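Minutes of the Jukness Hall users' meeting, 27 Jun 2023

Taken by me again, as my hand was the slowest to stay down. Ignacio Zabala in the chair. Apologies from the Villanueva dance class, who had a show, and from the quilters, who were all on the same coach trip.

1. Last minutes
Agreed, apart from my spelling of Wutis, which I had down as Wuttis all the way through. Sorry! Corrected on the hall copy.

2. The worktop
This took up most of the evening, so I've written it out properly. Everybody likes having one big pale surface to work on, and everybody has a different idea of how to look after it. The card makers want a mat down at all times. The model club say mats slide about and they'd sooner work straight on the top and wipe it afterwards. I said (and I'll own up to it, as I'm the one typing) that I don't mind which, as long as I'm not scraping glue off it with my thumbnail before my own session.

Ignacio read out two quotes for a replacement top. Falix came in at 810 pounds fitted and Wutis at 768, but the Wutis price leaves us to get rid of the old one ourselves. There was a long detour here into whose brother-in-law has a van. We have 1,000 pounds set aside for furniture and it has to cover chairs as well, so the feeling was to hang on to the top we've got and look at it again in December.

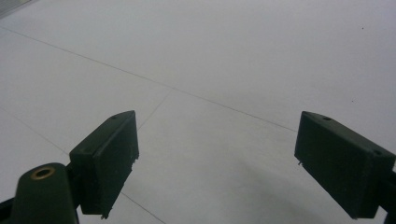 Item 2: the pale grey-white surface, with the two dark fingers spread wide over it.

We then had a go at agreeing some rules, and got further than I expected. Clear the top completely at the end of your session, bits of thread and offcuts included. Knives only on a cutting mat. Paint pots on a tray, please, even if you're only doing one tiny thing. No scouring pads. The card makers asked for "no hot drinks" and lost that one by quite a margin, so it's now "hot drinks at the window end", which I thought was fair enough.

I'm to type these up and stick them inside the cupboard door. I've asked for them to be left alone once they're up, because last time somebody added their own in biro.

3. Chairs
We're 13 short if both rooms are in use. Ignacio will ask Falix what they'd charge for the stacking sort. Somebody wondered about second-hand ones and is going to have a look round, but I didn't catch who, so if it was you, please tell me!

4. Cupboard
The middle shelf is still for everyone. It is still full of felt. The felt people have promised to move it before the next meeting.

5. Any other business
The key sticks. Pull the door towards you as you turn it. The kettle is fine, it was the socket, and the other socket works.

Next meeting to be fixed once Ignacio has the chair prices.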